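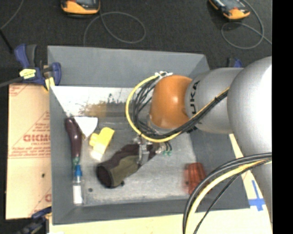
Gente, faz tempo que prometo contar como anda o projeto da disciplina, então lá vai um fio comprido, peguem um café. O grupo se chama Lemma, somos quatro mais a professora Gladys Sang, e a tarefa do semestre é ensinar um braço KUKA a tirar objetos misturados de uma caixa.

Falando assim parece coisa de criança, eu sei! Minha mãe perguntou se era isso mesmo que eu fazia na faculdade até as nove da noite. É isso mesmo, mãe, e com muito gosto.

Os objetos a gente foi escolhendo pela implicância que eles causam. A berinjela de brinquedo é a minha preferida: comprida, roxa, brilhante, e o brilho engana o nosso programa de visão de um jeito que me tirou o sono em fevereiro (eu sonhei com ela, juro).

Já o frasquinho transparente de tampa azul é a cruz do Bienvenido Baluyot. Ele cuida da segmentação, e o programa enxerga a tampa direitinho e ignora o resto, como se a tampa morasse sozinha no fundo da caixa. Ele anda rotulando imagem no ônibus, no almoço, em aniversário de família. Já são 1.007 imagens rotuladas à mão e o rapaz continua simpático, não sei como.

A Shewit Tsegaye ficou com o planejamento da pega, e foi dela a melhor ideia do semestre: parar de mirar sempre no centro do objeto e dar nota para vários pontos candidatos antes de descer a garra. Na rodada antiga a gente acertava 17 tentativas em cada 89. Não vou contar o número novo porque a professora quer ver primeiro, mas estou escrevendo isto sorrindo.

Ainda sofremos com as paredes inclinadas da caixa. Quando o objeto encosta nelas, o ângulo de descida fica apertado e o planejador desiste. O Berhanu Jemal está refazendo essa parte, com uma paciência que eu admiro muito.

Para quem vai pegar a disciplina no ano que vem e me escreveu perguntando: revisem transformações de coordenadas antes da primeira aula, com calma, no papel. Nós perdemos seis dias caçando um erro que era um sinal trocado. Seis!

Amanhã tem mais uma bateria de testes, e ainda preciso terminar a minha parte do relatório. Quem tiver dica boa de leitura sobre objetos transparentes, manda aqui embaixo que eu repasso para o Bienvenido com todo o carinho.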